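The Hundredth Go
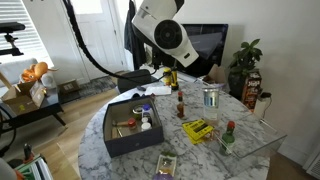

I'd got to nineteen by the time the kettle clicked off, and Cillumlow wanted a hundred by teatime. A hundred goes at putting things in the box, that is, each one a bit different, so that the thing they were teaching in Skudov could work out what tidying up meant. I thought it was a funny sort of job for February, but it paid, and I could do it in my socks!

You'd steer the arm down, pick something up, drop it in, press the button marked GOOD. Or BAD, if you'd made a hash of it. They liked the bad ones too (I sent them plenty).

The sauce was my favourite. I don't know why, I just got a nice swing on it. The jar with the red lid I couldn't stand, and by go sixty I was talking to it, quite rudely, and then apologising in case the microphone was on.

At roughly half past 2 a message came up from the Bedoya office. "Why do you always pause before the jar?"

I hadn't known I did. I typed back that I was thinking.

"It pauses as well now," they wrote. "Ours. Every time. Shall we take it out?"

I looked at the jar for a good long while. Then I wrote no, leave it in, and did go sixty-one, and took my time over it.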